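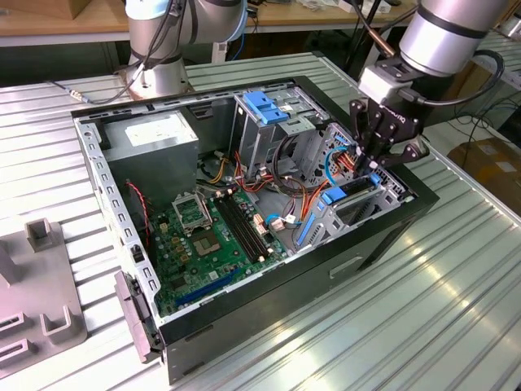 Open day at Grarkeo, July 9, 2023

Quick one before I lose my notes. Got back an hour ago, feet hurt, haven't eaten.

So Grarkeo does electronics recycling, mostly old office desktops, and they've been trying to get robots to do the take-apart work. Open day was the first time they let regular people in to look. Signed up back when the email went out and good thing, they were doing groups of 12 and the morning ones were full.

Parking is terrible. Go round the back past the El Ouafi bakery, there's a gravel lot.

Our group got Melaniia Hutsuliak, who runs the cell. Talks fast, which I liked. Two silver arms at one metal table, a PC tower on its side with the cover off. One of the arms has a black Robotiq gripper with proper fingers on it, and that was the one reaching down in the case by the drive cage, right in with all the wires. I was expecting suction cups for some reason.

The thing they want is the parts in one piece. Drives, memory, power supply, board. A shredder will get you the metal, but then that's all you get. Melaniia said the screws are pretty much a solved problem and the cables are what keep her up at night. Every PC that comes in, the wires are stuffed in differently. Red ones, yellow ones, black ones, all flopped across whatever you want to grab next. A person just shoves them aside with a thumb and doesnt think about it. For the arm it's a whole plan.

Plastic latches are the other thing. The blue ones on the drive cage and by the card slots are meant for human fingers, so you squeeze and pull at the same time. They spent 10 weeks on latches!! One brand of case, too. Next brand does it another way and you start over, or half over.

Somebody asked how long a full tower takes. 36 minutes on a good run, she said, and Haruna Yagi (one of the techs, standing at the back) said he can do it in 4 with a screwdriver and a coffee in the other hand. Big laugh. Melaniia laughed too, she's clearly heard it before.

I asked about the batteries on the boards, the little coin ones. They come out by hand, at the end. Didn't get a reason, the group was moving.

After that, the software room. Gremix is what they call their planning program, and Lahcen Sqalli showed it on a big monitor, a case with colored blobs over each part it thinks it knows. It was very sure a fan was a power supply. He fixed it, said "it's learning," kept going. I didn't follow most of this part tbh. Something about the order you take things out in, and what to do if a part won't come loose. Mostly the answer was stop and call a person.

Would have liked longer at the table and less time in the sofware room. Also there were kids in our group and the rail is too high for them, one dad was holding his up the whole time.

Coffee was free, cookies gone by the time we got there.

They take drop-offs too, which I didn't know. Old desktops, no monitors, no printers. Wipe your own drive first, there's a sign. I have two towers in the garage so that's a job for later in July.

Next open day they said fall, no date. Will post if I see one.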